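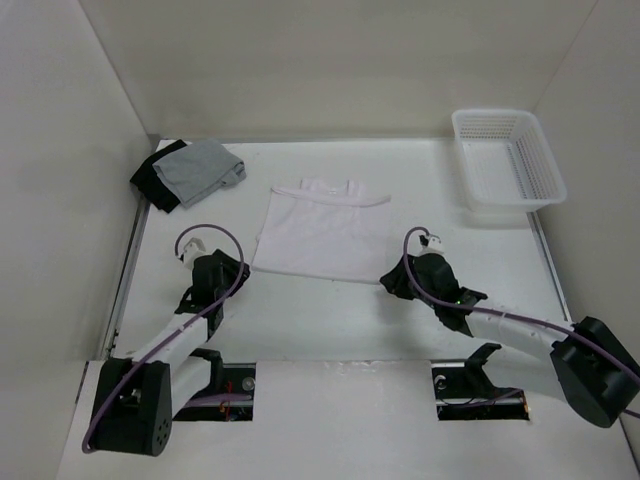
Folding was the part of the shift when people talked, according to Kátia Medeiros, and the part her wrists could least afford. Her remark is often repeated in accounts of automated folding at Trodmont, a commercial laundry that handles workwear and plain garments for hotels and clinics.

Automated folding at Trodmont refers to the use of paired robot arms to fold T-shirts and similar flat items. The first cell entered regular use on 10 February 2021. Each cell has two arms facing a flat table, on which a shirt is laid out before folding. Sleeved uniforms, fitted sheets and anything with buttons are still folded by hand.

Effects on staff

The laundry employed 123 people when the cells were introduced, 15 of them on the folding line. No positions were cut, although 4 folders moved to sorting and repair. Those who stayed were retrained as cell attendants. An attendant supplies garments, checks finished work and stops the arms when a fabric bunches or slips – a task that calls for the same knowledge of cloth as folding by hand.

Opinion among the attendants has been divided. Reports of sore wrists and shoulders fell during the first year. Several workers, however, described the new role as lonelier, and Rhys Tipoki argued that watching a machine for a full shift was more tiring than folding. In June the laundry began rotating attendants every 2 hours between the cells and the hand-folding tables.

Pay

Attendants were at first paid at the folding rate. A separate pay grade was agreed later, after talks led for the staff by Sumaiya Miah. It applies only to employees who have completed training in stopping and restarting the arms.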